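Dirkix finger set, long pattern, for parallel grippers
Sold in pairs. Black. Shop price 62 dollars the pair, 140 for two pairs with the mounting hardware.

We stock these because people building two-arm setups at home keep asking for them, and because the first version was bad enough that we sent it back. This one is better. It is still a pair of fingers, so read the rest before you spend the money.

What the maker claims: a firm hold on flat-sided objects, easy swapping, and "tool-like precision." I'd ignore the last one. Precision comes from your arm and your calibration, and if either is sloppy, a longer finger makes the error bigger at the tip.

What we tried them on: whiteboard wiping, at the shared workshop in Plallbridge. It sounds easy. The board sits on a stand, the stand sits on a table, and any push that's a little too hard wants to move all of it. Benedikt Lindemann did the setup and I did the complaining.

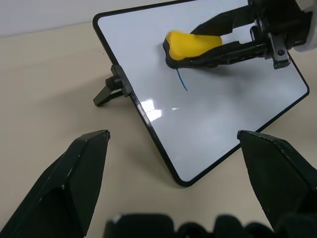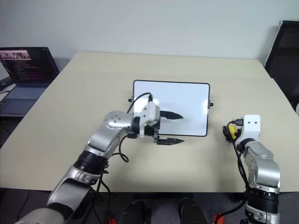
Plallbridge, August

An eraser with a foam top and a hard base is a fair thing to hand a gripper. Clamp it on the base if you can. Squeeze the foam and you lose track of how hard you're pressing on the board. Smudges are the usual result of a timid wipe, and no finger will fix that for you.

Length: 70 mm from mounting face to tip. Measure your wrist camera's view before ordering, as long fingers take up a good part of it.
Fits: the Wunderlich plate, and the Trilholm plate with the adapter (not included, and it should be).
Part number: 826
Finish: marks easily. Scuffs don't affect the grip as far as we can tell.

Who should skip them: anyone picking up small round parts, anyone with a light-duty wrist, and anyone hoping new fingers will cure a cable problem. Give the cables enough slack to reach across the work, then run the whole motion slowly with nothing in the gripper.

Returns are accepted on unused pairs. If you've drilled them, they're yours. Fit questions go to Augustina Agbeko at the parts counter; send her your bolt pattern with the first message.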